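Home | Features | Collections | Schools | Archive | Contact

Reading the Holska log

By Rhona MacBrayne
March 7, 2019

The Holska was a coastal supply ship of 600 tons, and until last August her engine room log sat in a county store in a box marked for disposal. It runs to 1,331 entries in two hands. The Pascual Maritime Museum now shows it open in a flat case, with a full typed copy alongside for visitors who want to read on.

Most of the entries are short. An engineer wrote down the steam pressure, the shaft speed, the coal used in the watch and any fault found. Weather appears only when it affected the machinery. Two entries mention enemy aircraft, and both give the event a single line before going back to a leaking feed pump.

Fadwa Ashour, the museum's curator of paper records, spent the winter on the copy. The first hand is upright and easy to read. The second slopes hard to the right and drops the ends of words, so that "bearing" and "boiler" can look the same. She settled the doubtful cases by checking coal figures against the port returns for Kodari, where the ship took on fuel. Where the two sources did not agree, the copy keeps the log's figure and puts the port figure in the margin.

The paper gave more trouble than the writing. Oil had soaked through the lower corner of the first section, and the staples had rusted into the fold. The staples were lifted out and the sections resewn with linen thread. The oil stains were left alone – cleaning them would have put the pencil notes at risk.

School groups work from printed sheets. Each pair of pupils takes one watch, plots pressure against time and marks the point where the engineer changed the firing. The museum has tried the session with ages nine to fourteen. Younger groups need the units explained first, and the sheet now has a short table for this on the back.

A second log, from the Zoltotar, is held in the same store. It is thinner and has lost its cover. Work on it will start when the case for the first has passed its humidity checks.

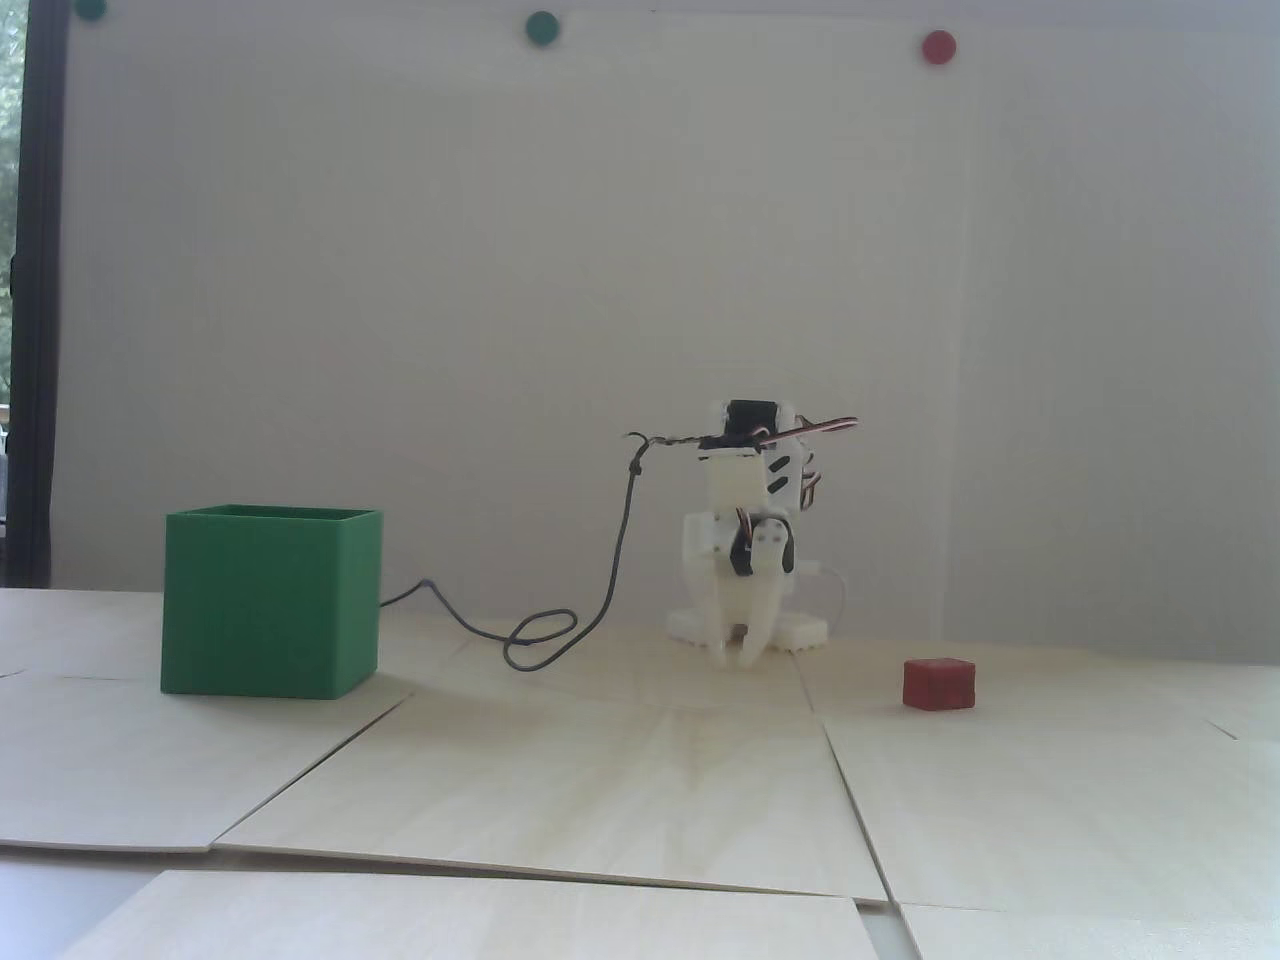
Can visitors handle the original log?
The original stays in its case, but the typed copy can be read at the desk beside it during opening hours.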